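The Free Shuttle Is Going to Cost Us

I rode the Jidarik shuttle eleven times before I sat down to write this, which I suspect is more than most of the people who voted for it. I rode it in the morning, I rode it at lunch, and I rode it at 9:40 on a wet night when the driver and I had the thing to ourselves and talked about his knees. It is a nice little bus. The seats are clean. The drivers are polite and seem to know where they are going, even when the app doesn't.

I still think the city should let the contract run out in September, and I want to lay out why, because the discussion at City Hall has mostly been about how much everybody likes it.

If you haven't used it, the service works like this. You open an app, you say where you are and where you want to go, and if both places are inside the zone, a small van comes and gets you. There is no fare. The zone covers downtown Furnonmont, the riverfront, the Pavliuk Building and the four or five blocks of restaurants behind it. It stops at the railroad tracks on one side and at Garrison Street on the other. You can walk across the whole zone in less time than I spent waiting on six of my rides.

When Jidarik made its pitch two years ago, the slides talked about "closing the gap" for people without cars. I went back and looked at the slides. They had a picture of a woman with grocery bags. There is no grocery store in the zone. There was one, on Second, and it closed the winter before the pitch. The nearest place to buy a head of lettuce is now the Meso Market out past the tracks, and the van won't take you there. I tried. The app drew a gray line and told me my destination was "coming soon," and it has been telling people that since the launch.

So who rides? The company's report to the council says it gave 3,000 rides in its best month. That number got repeated a lot, and council member Lilla Kocsis read it out loud twice at the same meeting. What the report doesn't say is how many people that was. A ride is a boarding. If four friends go from the parking garage to dinner and back again, that's eight. I asked the company for a count of separate riders and got a friendly email explaining that user data is private, which would be a fine answer if I'd asked for names.

I can only tell you what I saw. I shared the van with people going to dinner, people coming from dinner, a couple staying at the hotel, a man who works at the bank and parks in the far lot, and some teenagers who were riding around because it was free and it was raining. I have no complaint about any of them. I'd do the same. But the city pays for it out of the transit line in the budget, the same line that pays for the regular bus, and that is where I start to get grumpy.

The regular bus, the Number 30, runs out past the tracks, by the Meso Market, the clinic and the apartments on Dover Road. It used to run every half hour. It now runs every hour after six, and not at all after nine. The cut was made in the same budget that brought in the vans. City staff will tell you the two decisions were separate, and on paper they were on different pages. The money came out of one pot all the same, and I don't see how you can put new spending in and take old spending out of one pot and call it a coincidence.

Viktória Bárány lives on Dover Road and cleans offices downtown until ten at night. She spoke at the spring meeting and got her three minutes like everybody else. She said she used to take the last bus home and now she pays for a ride or waits for her brother-in-law. She asked whether the free van could drop her off at home, and was told that expansion would be looked at in a later phase. I've heard about later phases for as long as I've lived in this town. The riverfront bike path has been in its second phase since my daughter was in middle school.
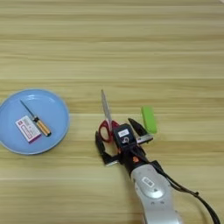

What the company gets out of it

I have nothing against a business making money. Jidarik is a business and it should try to make some. But people keep talking as if the vans were a gift, so it's worth looking at how the deal is put together.

The city pays a flat fee per month whether anybody rides or not. The company sells the ads on the sides of the vans and keeps all of that. It also keeps the app, the map, and the record of every trip. If we end the contract, the vans leave and so does everything we might have learned from two years of paying for them. A bus system that belongs to the city knows where its riders get on. Ours would have to start over with a clipboard.

There's also the matter of the renewal. The first contract had a low price, and the draft for the next one doesn't. The draft has the fee going up each year, and a clause that lets the company shrink the hours if it can't find enough drivers. I'd like a job with a clause like that. Several council members said they hadn't noticed it, and I believe them, because it sits in an attachment near the back, under the heading "Service Adjustments."

The parking argument

The best case for the vans, and I've heard it made well, is parking. Downtown merchants say people won't come if they have to circle for a spot, and that the shuttle lets them leave the car in the far lot and ride in. The far lot has 600 spaces. On the nights I was out it was mostly empty, while the spots on Second Street were full and people were double parked outside the taco place, as usual.

People will park as close as they can until it costs them something. We have free parking on the street and free parking in the far lot, with a free van in between, and we expect drivers to pick the one that takes longer. If the merchants want the far lot used, there are cheaper ways to get there. Put a price on the close spots after five. Fix the lights on the path from the lot, half of which were out when I walked it. It's an eight-minute walk, and I'm not fast.

I know charging for parking is about as popular as a root canal. Ms. Kocsis said as much when I put it to her in the hallway, and she's right that it would cost some votes. That seems to me a better explanation for the shuttle than anything on the slides. A van is easy to like. It's painted a cheerful color and it shows up with the city seal on the door. Nobody gets their picture taken next to a bus that comes at 9:30 instead of not coming.

What I'd do with the money

Put the evening service back on the Number 30 first. Staff already have the cost, since they used it to show what the cut would save. It comes to less than the shuttle's yearly fee, and the rest could go to a later last bus, or to benches and a roof at the Dover Road stop, where people currently stand in a ditch.

If there's still a feeling that downtown needs something that stops when you wave at it, then hire it for the festival weekends and the weeks before the holidays, when the streets really are packed. Pay by the day. Ask for the trip records in writing before anybody signs.

And if the council does renew, which I expect it will, I'd ask for two small things. Move the line on the map so that it takes in the market and Dover Road, and do it on the first day, with no phases. Then have the company report how many different people used the service each month, along with how many times the app told somebody no. I was turned down four times myself. Those don't show up in the report at all, and I would guess that the people past the tracks stopped asking a long time ago.

The public comment period is open through the end of the month. The form is on the city website under Transportation, then Projects, then Mobility, and it will ask you to make an account.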